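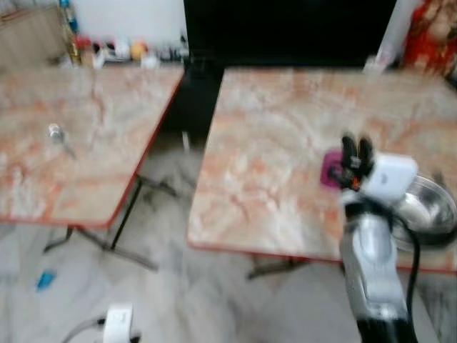

3.2 Room and furniture conditions

The measurements in this section concern the effect of table layout on speech decay in the Semitz room, the larger of the two hard-finished rooms introduced in Section 2. The room has a volume of 246 cubic meters and a flat ceiling at a uniform height of 3.0 meters. The floor is pale grey and white marble. The walls are painted plaster, with glazing along part of the north side, and no absorbing treatment has been installed on any surface. The room is used for meals, classes and meetings, and the furniture is moved several times a week. For that reason, a single reverberation time measured in the empty room is a poor guide to what users of the room hear.

The tables are rectangular, with a marble-patterned top in pinkish orange and cream and a thin red edging (Figure 4). The legs are black metal and form a folding frame below the top. Each top presents a hard, flat surface parallel to both floor and ceiling, at a height of 0.74 meters. The frame is open, so that sound can pass under the table from all sides. These two features matter more to the results than the absorption of the top itself, which is low at all frequencies of interest.

Four layouts were tested. In layout A the room held no tables. In layout B, 10 tables were set out singly with a clear gap on every side. In layout C the same 10 tables were placed in pairs, long sides adjacent. In layout D, 20 tables were set out in pairs in regular rows. Chairs were removed from the room for all four layouts. An earlier trial with stacking chairs gave a spread between repeats that was larger than the effect of the tables, and we could not find a way to place the chairs that was both repeatable and typical of use.

Figure 4. Tables in the Semitz room, with the folding leg frame visible below the left-hand top.

3.3 Source and receiver positions

Two source positions were used. The first, S1, was 1.2 meters from the west wall, at the place where a speaker usually stands. The second, S2, was near the middle of the room and represents a seated talker at a table. The source height was 1.5 meters for S1 and 1.2 meters for S2. Receivers were placed at 5 positions, all at a height of 1.2 meters and none closer than 1.0 meter to a wall. Where a planned receiver position fell directly over a table, the microphone stand was placed beside the table and the boom extended over the top.

The excitation signal was a logarithmic sine sweep covering the octave bands from 125 Hz to 8 kHz. Impulse responses were recovered by convolution with the inverse filter and processed with the Statier package using its default truncation rule. Sweeps with a peak-to-noise ratio below 45 dB in any band were discarded and repeated. After this check the data set for both rooms contained 1,720 valid impulse responses, from which all values in Tables 2 through 5 are derived.

Air temperature and relative humidity were logged at the start and end of each layout. The changes were small enough that no correction for air absorption was applied below 4 kHz. At 8 kHz the correction is comparable to the effect under study. Results for that band are reported for completeness but are not discussed further.

3.4 Decay time

In layout A, the mean reverberation time T20 over the 500 Hz and 1 kHz bands was 1.80 seconds. Layout D reduced this to 1.60 seconds. Under the Sabine relation the two values correspond to equivalent absorption areas of 22.0 and 24.8 square meters, a difference of 2.8 square meters. Divided evenly, this gives 0.14 square meters per table.

This figure should not be read as the absorption of a table. Gilmartin (Section 2.3 of the companion report) measured a single top of the same type in a reverberation chamber and obtained a value of less than half as much. The difference arises from the distribution of absorption in the room under test. Floor and ceiling are both highly reflective and exactly parallel, and in the empty room a large share of the late energy travels in near-vertical paths that meet the walls only rarely. The Sabine relation assumes a diffuse field and therefore underestimates the decay time of such energy. A table interrupts the vertical path and redirects part of the energy sideways, toward the walls and glazing, where absorption is somewhat higher. The apparent gain in absorption is in large part a gain in diffusion.

Three observations support this reading. First, the decay curves in layout A are visibly bent. The slope over the first 15 dB is steeper than the slope over the following 15 dB, and the ratio of T30 to T20 in the 1 kHz band is 1.11. In layout D the same ratio is 1.02, close to the value expected for a single-slope decay. Second, a flutter echo heard in layout A following a hand clap could not be heard in layout D, and was faint in layouts B and C. Third, layouts B and C differ from each other even though they contain the same number of tables.

3.5 Single and paired tables

The comparison between layouts B and C is the most direct test of the effect of placement. The total tabletop area is identical. The length of exposed edge is not, since pairing removes two long edges from the outline of each pair. If the effect of the tables were due to absorption alone, the two layouts should give the same decay time within the repeat error.

The measured T20 at 1 kHz was 1.69 seconds for layout B and 1.73 seconds for layout C. The repeat error, estimated by clearing the room and setting out layout B again in full, was 0.015 seconds. The difference between the layouts is therefore small but can be resolved. It is largest at 500 Hz and falls toward zero at 4 kHz. The wavelength at 500 Hz is 0.69 meters, slightly less than the width of a single top, and scattering from the edges can be expected to be strong in this range.

Pairs were not always closed completely. A narrow gap between adjacent tops, or a slight angle between one table and the next, is common in normal use. We tested the effect of a gap by separating all pairs in layout C by 2, 4 and 8 centimeters in turn. No change beyond the repeat error was found for the 2 and 4 centimeter gaps. The 8 centimeter gap moved the result about a quarter of the way toward layout B in the 500 Hz band. Small errors in placement are thus of little concern, and the marking of exact table positions on the floor, as was done in the Carroll room, is probably unnecessary.

3.6 Early energy and clarity

The clarity index C50 depends on the energy that arrives within 50 milliseconds of the direct sound. Tables affect this quantity in two opposing ways. They shield the receiver from the early floor reflection, which lowers C50, and they add a reflection of their own from the tabletop, which raises it. For source S1 the two effects nearly cancel at most receivers, and the change in C50 between layouts A and D follows the change expected from the shorter decay time alone.

For source S2 the behavior is different. Talker and listener are both seated near the plane of the tabletop, and the reflection from the top arrives less than 2 milliseconds after the direct sound. At the two nearest receivers this reflection raised the level in the 2 kHz band by 1.9 dB. Ripples in the frequency response, caused by interference between the direct and reflected sound, were present above 600 Hz. Whether such ripples influence speech understanding in a room with this much late energy cannot be decided from the present data.

A tablecloth was added to the nearest pair in one supplementary test. A thin cotton cloth lying flat on the top produced no measurable change. A felt underlay below the cloth lowered the level of the top reflection at 4 kHz and had no clear effect at lower bands.

3.7 Limits of the data

All layouts were measured without people. A seated adult adds several times the absorption assigned above to one table, and in an occupied room the contribution of the tables to total absorption will be minor. Their effect on the vertical sound field should remain, although it will be harder to separate from scattering by the occupants.

The results also depend on the room height. Van Loon has suggested that the effect of tables on the bent decay should weaken as the ceiling rises, given that vertical paths then become longer and meet the hard surfaces less often. The Ornell hall, with a ceiling at more than twice the present height, offers a suitable test, and measurements there using layouts B and D are planned for July. A sloped ceiling would remove the parallel condition altogether, and the values given in this section should not be applied to such rooms.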